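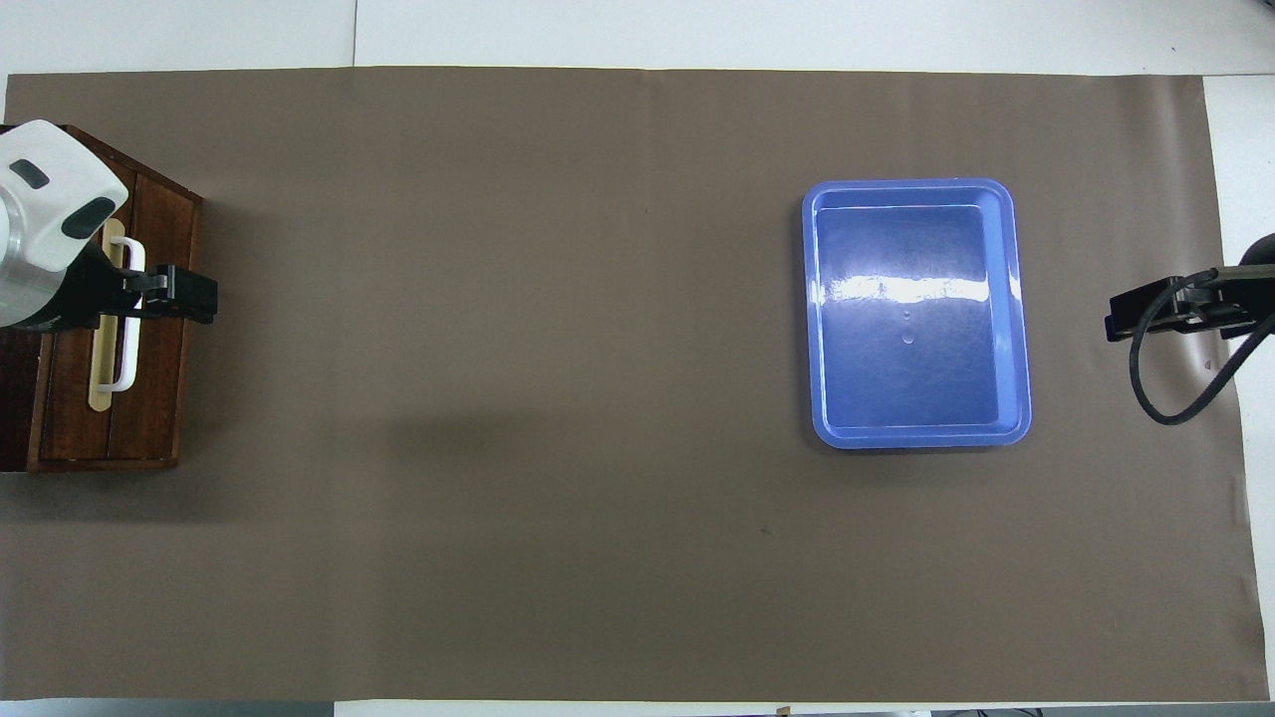
2 min read

December 2, 2024

Storau cell, drawer task. Left arm clamped on the white handle of the wooden box, right arm parked past the blue tray. Held this pose while checking finger alignment and the table covering.

Left gripper: replaced both finger pads at cycle 3,123. The old pads were glazed on the inner face and the grip had started to creep down the handle on long pulls. New pads are from the Furkura bag, second drawer. Zeroed the jaws with the fingers closed on nothing, then again after 20 open/close cycles. The second zero is the one saved. Do not reload the June file, it has the old pad thickness in it.

Force limit on the pull is back to the value on the cell sheet. Reet Paju had it raised by 6 N to get through the last batch - no longer needed with fresh pads.

Right gripper: no parts changed. The cable still hangs in a loop under the gripper, low over the end of the paper. Want it shortened and tied to the bracket before the arm does any low approaches to the tray. Check wrist travel in both directions before cutting ties to length.

Paper: right end is curling up off the table, and the upper edge is wavy. Depth readings there are not to be trusted until it is taped flat. Roll is Nondonard stock, 497 on the label. Tape the right end first, then work left.

Tray: strong glare across the floor of it from the overhead light. Try the diffuser from the Szekeres bench before touching exposure.

Open: cable on right arm, tape, diffuser. Handle screws not checked yet.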